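Gerina bin-picking kit: evaluation thread
1 min read

1/ Our Fustport office has begun its review of the Gerina bin-picking kit, supplied by Rashidi. The service package under consideration includes installation, operator training and 8 hours of remote support.

2/ Trials use short sticks in two colors, placed in an open metal bin. Parts lying near the walls are of particular interest to our members - several have reported trouble with them on other systems. 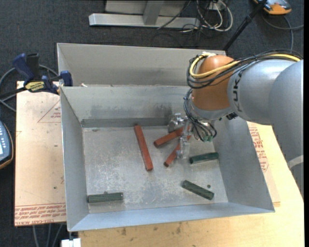
3/ The supplier quotes a setup time of 35 minutes for a new part type. We will time this ourselves, with two operators who have not used the kit before.

4/ Pricing for the four-month rental is available on request. Members should note that the arm is not included in the kit price and must be ordered separately.

5/ Results will be posted in September. Questions about the test method may be sent to the Fustport office before then.

Related
Grurnberg conveyor service: summary of findings
Choosing a gripper for small parts
Rental or purchase - notes for small shops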